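Last updated: Thursday

Two-arm cloth cell - right gripper drifts after warm-up

skerlow_bench
Our folding cell is fine for the first 30 minutes, then one gripper starts closing short. Same motor type both sides, same firmware. I've re-zeroed it twice this week. Swap the motor?

larnex9
Don't swap anything yet. Check the screws between the motor and the gripper frame. Ours worked loose after 40 hours and looked just like drift.

tin_hinge
Disagree, I'd go for the cables first. If they loop over the arm they tug on the connector each time the wrist turns. Ours at Partington run across the back, and the little boards at the gripper tips are what I look at every morning.

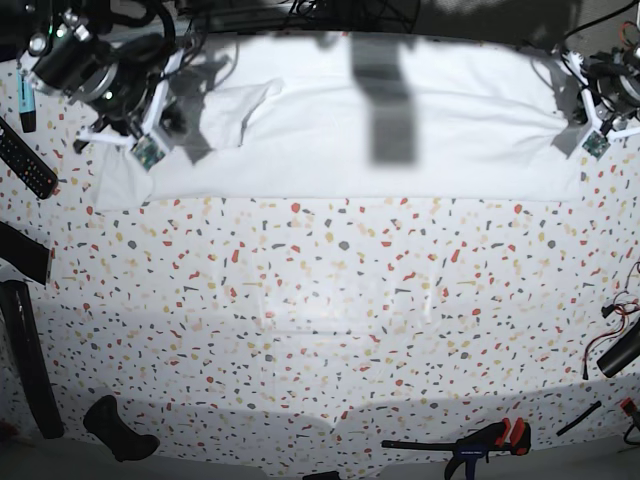
Do you need to re-zero both arms after changing one gripper?
Only the arm you worked on, but run the cloth routine with both before you sign it off.

larnex9
Fair enough on cables, but a tug gives you dropouts. Closing short is mechanical.

tin_hinge
Not on ours. Dropped packets made it stop early, with no fault logged.

skerlow_bench
Two screws were loose on the frame. Tightened them and added slack to the cable as well - over 12 hours now and no drift. Can't say which one did it.

Contact Parport forums | Copyright Parport | Back to top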